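About Sallen

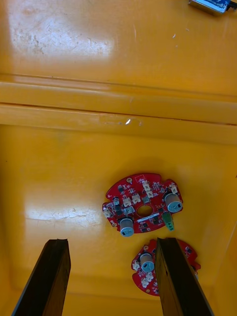 Words: Zinhle Mkhize, Sallen office

Sallen is an evening school for adults who want to learn basic electronics and home repair. We started with one class in the back of the Rampersad building and now have 634 people on our books, most of them within a short bus ride.

Courses run for ten weeks from September, January and May. Beginners start with soldering and simple circuits. After that you can go on to radio, lamps and small appliances, or stay for the open bench, which closes at 9 pm.

Fees are £70 a term, with tools and parts included. Bring your own apron if you have one. Anyone on a low income can ask at the desk for the reduced rate.

We are on the first floor of Lultum House. The lift is at the rear, next to the bike racks.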